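Truvstead Simulated Household Robotics Club

The Truvstead club (most of us just say Truvstead, including the people who run it) is a student group that teaches simulated robots to do housework. I've been editing this page on and off since I joined, so forgive me if it wanders a bit. It sits in the student projects part of the wiki, next to the page on Duven, the older club it grew out of.

Origins

Duven was a wheels-and-soldering club. It built little line followers and entered them in races, and it had a workshop that was always too full. In September 2020 a handful of members wanted to carry on from their bedrooms, where they had laptops and not much else, and Venla Sjöberg suggested doing the whole thing in a simulator. She was in her second year then and had already made a rough flat with four rooms and some very strange lighting. That flat was the start of the club. It's been rebuilt several times and people still call it Venla's.

By the following February there were 54 members, which was far more than Duven had ever had. I think that's down to the fact that you could join in your pyjamas. When the workshop opened again the two groups stayed apart, though plenty of people belong to both.

The simulated home

The home is called Flostmont. It has rooms with coloured walls, wood floors, doors that swing on hinges, lever handles, pictures on the walls and a bathroom with a toilet in it. New members nearly always ask why we bothered with the toilet. Well, a home has one! And a robot that has only ever practised in an empty box gets into a terrible muddle when it meets a real layout with corners and doorways and things left lying on the floor.

The robot has a white body, two arms and a two-finger gripper on each. We look out through its own cameras for most of the work, and you do get used to the odd angles — I tilted my head at the screen for my whole first term and had a stiff neck to show for it.

Door work

Doors are the project everyone gets put on first, and plenty of us never leave. Pushing on a flat slab sounds easy until you try it with a gripper you're steering from a keyboard. You have to think about where the body is, where the door will swing, and what the second arm is doing while you're busy with the first (mine used to drift off and hit the frame).

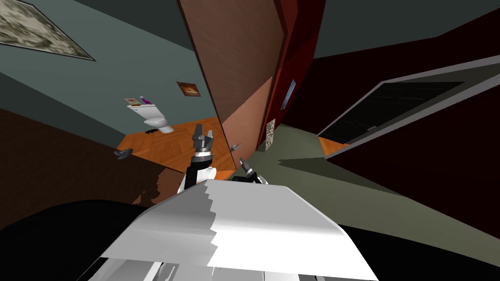
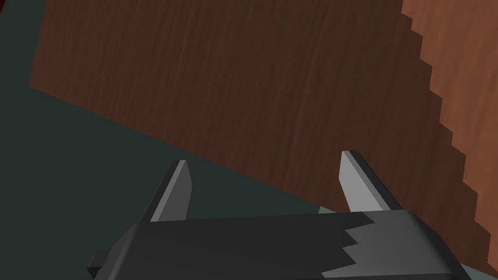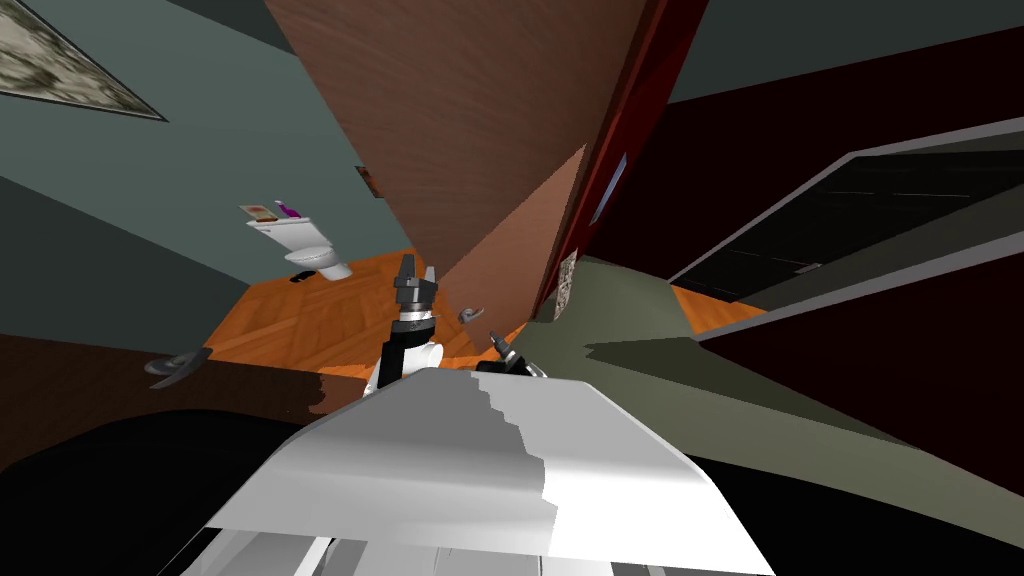

Door work in Flostmont. The first and third views look over the robot's white body towards the open door and the bathroom; the second is a close view of one gripper, fingers apart, near a large piece of wood.

We split the job into stages: drive up, raise an arm, reach, touch, move, back off. Each stage gets saved on its own, so if somebody makes a mess of the reach they don't have to drive across the room again. Runs are driven by hand at first, and later the club's own program has a go at copying them. It's a very patient student but it picks up all your bad habits. One member always paused before reaching, to have a sip of tea, and the program learned to pause as well.

Our collection of door runs stands at 2,495. Of those, 186 were thrown out after checking, mostly for arms going through things they shouldn't have been able to go through. The target for the year had been 2,000, so we were all rather pleased and there was cake.

Jagged edges

Anyone looking through our pictures will notice stepped, sawtooth lines where a surface goes from light to dark, or along the edge of a piece of wood. We run the drawing settings low so that older laptops can keep up. There's been a long argument about turning them up, and you can read it on the talk page if you've got an evening spare. My own view is that I'd sooner have everyone able to take part than have smooth edges.

The Hyvönen round

Once a year the club holds a contest called the Hyvönen round. Teams of two get a fresh version of the home with the furniture shuffled, and they have to get the robot from one room to another and do a small job there. One person drives the base and the other has the arms. You're allowed to talk, and believe me, you do. My partner and I came second from last in our first try after we wedged ourselves against a door frame and couldn't agree on which way was left.

Joining

There's no test and you don't need to know any programming to start. Beginners are paired with someone who has done at least one full set of door runs, and they usually get to drive on their first evening. Bring your own laptop if you have one, and a mouse if you can. Trackpads are allowed but I wouldn't wish them on anybody.

See also: Duven; Flostmont room list; Hyvönen round past results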